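Bevley Clothing Share – Progress Report to the Esent Community Fund

Period covered: the second stretch of the grant, up to the end of August

Hello again to everyone at Esent! We've had a terrific few months and I'm very happy to be writing this one. When I sent the first report we were still working out of boxes in the hallway, and now we have a proper sorting room, a rail for coats and a set of shelves labelled by size (the labels have been redone twice, and the colours finally match the chart on the wall).

The big number first. We set ourselves a target of 400 garments checked, folded and back out to families, and we got there with a bit of August to spare. T-shirts make up the largest share by a long way. People are generous with them and kids go through them at an astonishing rate, so the T-shirt shelf empties and fills again almost every week.

Most of our effort has gone into the folding table. Under the old system everybody folded in their own way, and a stack of mediums could end up in three different widths and slump over by lunch. We've now settled on one method for all short-sleeved tops: spread the shirt out sideways, pull the top edge straight, smooth the body down, and only then start turning things in. Knits are the fussy ones. They bunch along the seams, and if you fold over a bunch you've got a crease for good.

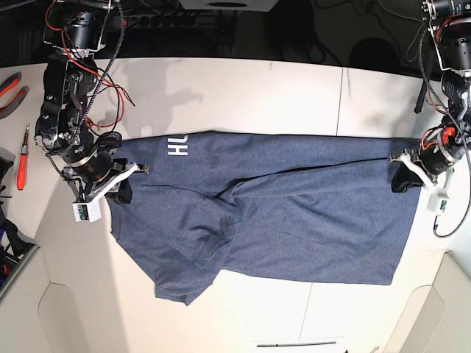
Hems get a look at the same stage. A stitched edge that has started to come away goes in the mending basket, and so does anything with a small hole near a seam. Marks go to the wash pile for a second go. We were sending far too many things to rags before, and I'm delighted to say that has changed. Plenty of the shirts we mended in July are already out the door.

Printed shirts have their own rule now as well. We fold so that some of the lettering shows on the front of the stack, which the teenagers asked for, and they were right – they find what they want without pulling the whole shelf apart.

Spending is on track. The shelving came from Jeltby and went up in an afternoon. We bought the sewing supplies through Magalhães, who threw in a tin of odd buttons that has been more useful than anything else in the cupboard. We have $400 left in the equipment line and would like to put it toward a second rail before the winter coats arrive, if you're happy with that.

One thing is behind. We had planned 8 mending evenings and have held seven, with the last one moved when the heating was being serviced. It will go ahead next month, and there's already a waiting list for it!

Next up are children's pyjamas and school jumpers, where the folding method will need some adjusting. Jumpers are too thick for it as it stands and we've been trying a looser version with two turns instead of three. I'll let you know which one wins.

With many thanks from all of us,
The Coordinator, Bevley Clothing Share

Comments

buttonjar: So pleased the mending evenings are carrying on. Could the next one start at 6.30? I can't get there from work any earlier.

Parkside Mum: We picked up four tops for my son and they were beautifully folded. He has since put an end to that.

gumboots_gran: Have you got room for wool jumpers yet or should I hang on to mine?

Bevley Clothing Share: Please hang on until next month, gumboots_gran, and then yes please! And 6.30 is fine, buttonjar.

Contact us | © Bevley Clothing Share | Back to top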